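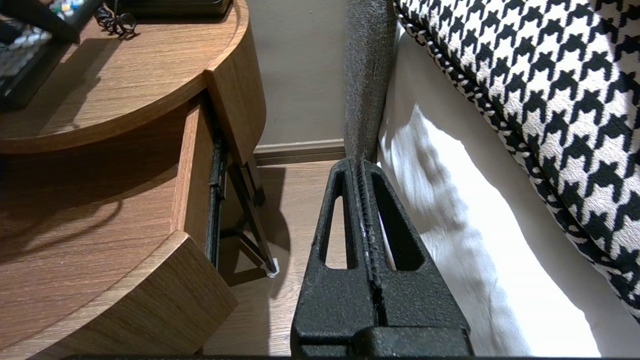
Udari (bras manipulateur)

Udari est un bras manipulateur assemblé par des amateurs dans l'atelier partagé Dridard, sous la direction de Rachid Ouali. Il est destiné à la prise de petits objets domestiques, en particulier les télécommandes, dans une chambre meublée de façon ordinaire. Le nom désigne à la fois le bras, la pince qui le termine et l'ensemble des notices de montage. La pince seule porte aussi le nom de Martens, et le logiciel qui commande les deux s'appelle Fletus.

Origine

Le projet est né d'une discussion dans l'atelier Dridard au sujet d'un bras d'occasion qui restait depuis longtemps sous une bâche. Rachid Ouali, électromécanicien de métier, proposa de le remettre en état et de lui donner une pince nouvelle. Une première notice fut déposée sur le serveur de l'atelier le 16 juin 2023. Elle ne contenait que le schéma d'alimentation, une liste de visserie et une page de remarques sur le jeu de la deuxième articulation.

Le choix de la télécommande comme objet de référence vient des premières réunions. Plusieurs participants voulaient commencer par des gobelets ou des cubes de mousse. Ouali était d'un autre avis : selon lui, un objet plat, long et peu épais, posé sur du bois, oblige à régler correctement la hauteur des doigts, et les défauts du montage se voient dès le premier essai. Cette opinion est conservée dans la notice, où elle occupe un paragraphe entier.

En septembre, le bras quitta l'établi pour une chambre. Les réglages furent alors repris depuis le début, car la table de l'établi était plus haute que les tables de chevet et l'inclinaison du poignet ne convenait plus.

Description générale

Le bras se présente avec un carter orange à facettes, suivi d'un segment cylindrique noir d'aspect mat. Un câble noir épais suit le dessus du carter et du segment, sur lequel il est fixé par un collier. Un second câble, plus mince, pend en boucle sous le segment et remonte vers le poignet. Cette boucle est voulue par la notice : elle laisse au poignet une réserve de longueur pendant la rotation. Plusieurs constructeurs débutants la raccourcissent pour des raisons d'apparence et doivent ensuite refaire le câblage.

Le poignet comprend une plaque d'articulation ronde et un moteur en boîtier cylindrique. Les supports de la pince sont vissés sur la plaque, et les petits câbles passent entre eux. La masse totale admise au bout du bras, pince comprise, est fixée à 498 grammes dans la documentation de l'atelier.

La pince Martens

La pince est à deux doigts, de forme symétrique. Chaque doigt est une pièce noire épaisse, à surface rugueuse et mouchetée, qui se rétrécit vers la pointe. Une fente allongée traverse le doigt dans sa partie médiane. Elle allège la pièce et permet une légère flexion au moment du serrage. Quand la pince est fermée, les deux doigts se touchent presque et il ne reste entre eux qu'un joint vertical mince, bordé de fines stries.

Dans la notice, le réglage de la pince est présenté avant celui du bras. L'ordre conseillé est le suivant :

Fermer la pince à la main, hors tension, et contrôler que les deux pointes arrivent à la même hauteur.
Serrer les vis du boîtier de base en croix, sans bloquer la dernière.
Mettre sous tension et enregistrer la position fermée comme zéro.
Ouvrir jusqu'à la butée logicielle, puis revenir à zéro cinq fois de suite.
Bloquer la dernière vis.

Une caméra de petite taille est montée au poignet, de manière que les doigts apparaissent dans le bas de son champ. Cette disposition est commode pour l'opérateur, qui voit en même temps les pointes et l'objet. Elle présente un inconvénient : la pince cache une partie du meuble, et l'approche d'un tiroir ouvert doit être contrôlée avec une seconde vue, prise de plus haut.

Approche d'une télécommande

La méthode recommandée consiste à placer les deux doigts de chaque côté du boîtier, pointes dirigées vers lui, sans contact. L'opérateur marque un arrêt dans cette position. Il compare alors l'espace à gauche et l'espace à droite, corrige le poignet si nécessaire et commande ensuite la fermeture. Les notices de Fletus nomment cet arrêt « position d'attente ».

Les modèles utilisés pour les réglages sont des télécommandes de téléviseur courantes. Le modèle gris porte une rangée de touches rouge, verte, jaune et bleue, une croix de navigation ronde et, au-dessous, un pavé numérique. Les inscriptions sont en chinois : 直播 (direct) sur la touche rouge, 点播 (à la demande) sur la touche jaune, 确定 (valider) au centre de la croix. Le modèle noir sert à l'exercice sur le plateau rond de la table de chevet.

Les touches en caoutchouc posent une difficulté propre. Si les doigts descendent trop près de la face avant, la fermeture peut appuyer sur une touche du bord. Pour cette raison la notice demande de saisir le boîtier par les flancs, à mi-longueur, et de retirer les piles pendant la mise au point.

La lumière du soleil est une autre source d'erreur. Sur un bois à grain orangé, les ombres des doigts et une ombre semblable à celle d'un câble forment des contours sombres que la détection de Fletus prenait, dans ses premières versions, pour des bords d'objet. La correction apportée par l'atelier est modeste. Le logiciel compare deux vues prises à des hauteurs différentes et rejette les contours qui restent à plat sur le support. L'opérateur peut désactiver cette fonction par temps couvert, et le cycle devient alors un peu plus court.

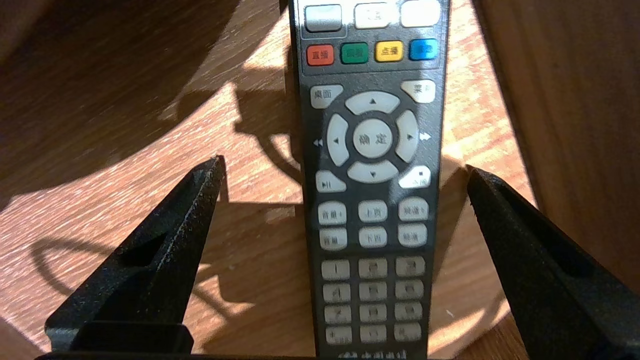
Installation dans une chambre

La mise en place près d'un lit demande plus de précautions que l'essai sur établi. Le pied du bras doit reposer sur un sol dur. Un tapis, même mince, donne au bras un mouvement lent de balancier qui se retrouve amplifié à la pince. Il est conseillé de venir par le côté de la table de chevet opposé au lit, de façon que le coude ne passe pas au-dessus des oreillers.

Le téléphone fixe est considéré par la documentation comme l'obstacle principal. Son cordon spiralé occupe une partie du plateau et se déplace quand on touche au combiné. Fletus ne reconnaît pas bien les cordons : il les voit comme un groupe de petits objets séparés. Dans la pratique, l'opérateur trace à l'écran une zone interdite autour du téléphone et de son fil, et il la redessine chaque fois que l'appareil a été déplacé.

Pour les exercices avec le tiroir, la notice demande de l'ouvrir à moitié avant le démarrage et de relever la hauteur du bord. Les glissières métalliques réfléchissent la lumière par endroits, et il vaut mieux les exclure de la détection. La tablette basse, sous le plateau, se trouve souvent dans l'ombre. La prise d'un objet à cet endroit est classée parmi les exercices difficiles, car le poignet doit s'engager sous le rebord rond et le moteur cylindrique peut le heurter.

Le logiciel Fletus

Fletus fonctionne sur un ordinateur portable relié au bras par câble. Il offre trois modes : manuel, pas à pas et enchaîné. En mode pas à pas, chaque mouvement attend une validation au clavier. La plupart des membres de l'atelier restent dans ce mode, y compris ceux qui ont de l'expérience. Le mode enchaîné n'est autorisé que si une personne tient le bouton d'arrêt.

Les trajectoires sont enregistrées dans des fichiers de texte simples, qu'on peut corriger à la main. Chaque fichier contient au maximum huit points de passage. Cette limite, héritée de la première carte de commande, n'a plus de justification technique, mais elle a été gardée pour que les anciens fichiers restent lisibles.
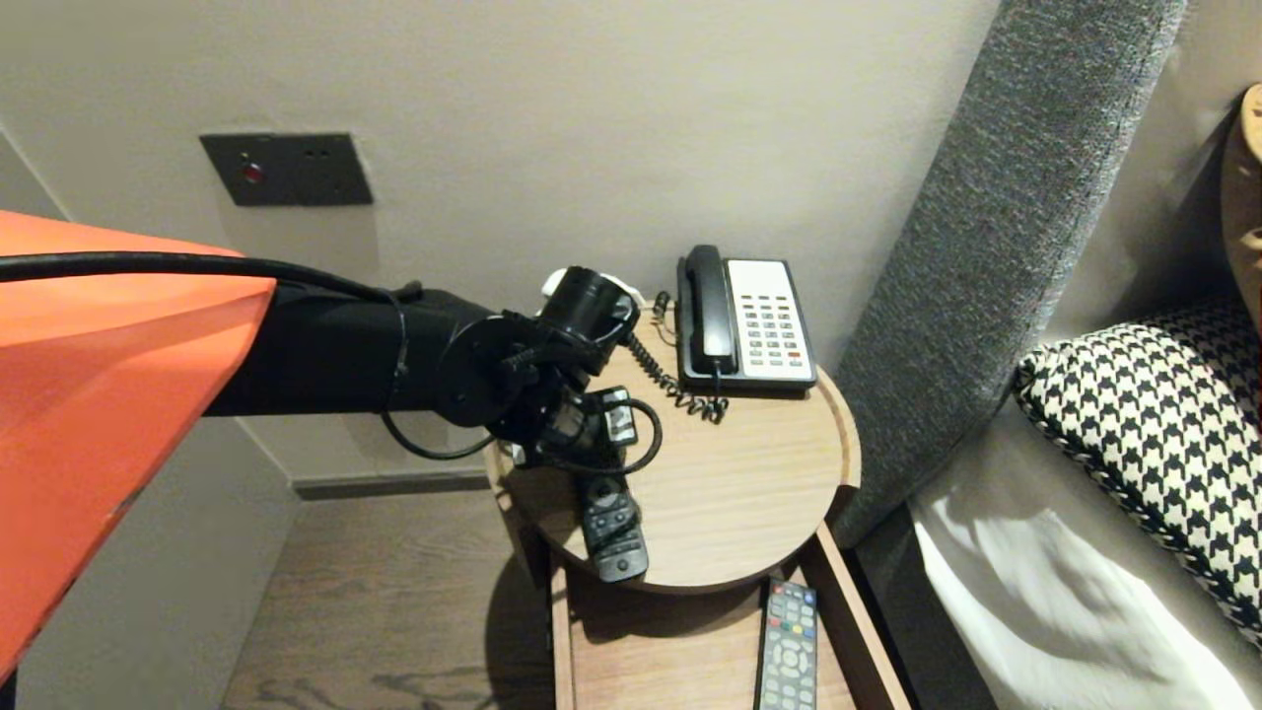
Le dernier point de passage doit se trouver au-dessus de l'objet, doigts inclinés vers le plateau et pince ouverte. La descente finale ne fait pas partie du fichier. Elle est calculée au moment de l'exécution, à partir de la vue du poignet, et sa vitesse est réduite. Lorsque l'objet est posé près du bord du plateau, il est préférable de l'aborder en diagonale et de garder un doigt du côté du vide. Le rebord légèrement relevé de certaines tables peut arrêter l'autre doigt avant la fin de la descente. Dans ce cas le logiciel affiche un message d'effort et remonte la pince de quelques millimètres.

Construction et entretien

Le temps de construction indiqué par Dridard est d'environ 152 heures pour une personne habituée à la soudure et au réglage mécanique. La partie la plus longue est le câblage du poignet. Les doigts sont les pièces qu'on remplace le plus souvent. L'usure se voit d'abord à l'extrémité, où la surface mouchetée devient lisse et laisse glisser les boîtiers. Les deux doigts se changent ensemble, même si un seul paraît usé.

Le collier qui tient le câble épais au bout du segment noir doit être contrôlé à chaque séance. S'il glisse vers le poignet, la boucle inférieure s'allonge et peut accrocher le bord d'un meuble.

Variantes

Une version à doigts courts a été essayée pour les objets bas, puis abandonnée, parce que la base de la pince touchait le plateau avant les pointes. Une autre version, avec des patins de caoutchouc collés sur les faces internes, est encore employée par une partie des membres. Rachid Ouali ne la recommande pas pour les télécommandes, dont les flancs sont assez rugueux à son avis, et la notice principale n'en donne pas les cotes. Elles figurent dans une annexe séparée, avec la liste des colles déjà essayées.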